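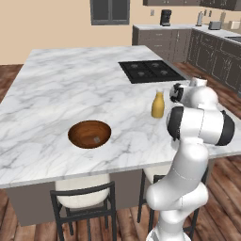
Parallel gripper or three-finger for kitchen sim tasks?

Vira Fedoruk
Trying to pick a gripper before we buy anything, so it's all in sim for now. Kitchen island scene, white arm, small cube in a wooden bowl plus a yellow bottle on the marble. Two candidates – the Pledine parallel and the Jenberg three-finger. Pledine gets the bottle fine but on the cube I only see 17 good grasps out of 40. Fingers hit the bowl wall. Jenberg is better in the bowl but slow, and it keeps knocking the bottle over. Same controller for both. Which would you go with, or is my test bad?

Fedir Koval
Check your approach angle first. Straight down with the fingers lined up along the nearest wall, not across it. Also how wide are you opening? If its full open every time, thats your problem. Open just past the cube and run the 40 again before you blame the gripper.

Romain Leclerc
jenberg. had the other one, sold it

Vitalii Fedoruk
Agree with Fedir on the opening width. Would add – look at the collision mesh on the bowl. Mine was imported as one convex hull so the inside was basically solid, and no gripper could get in properly. Split it into peices and it went away. For the Jenberg, lift higher before moving sideways and the bottle should stay up. I'd do 60 runs each, cube start position randomized, then decide.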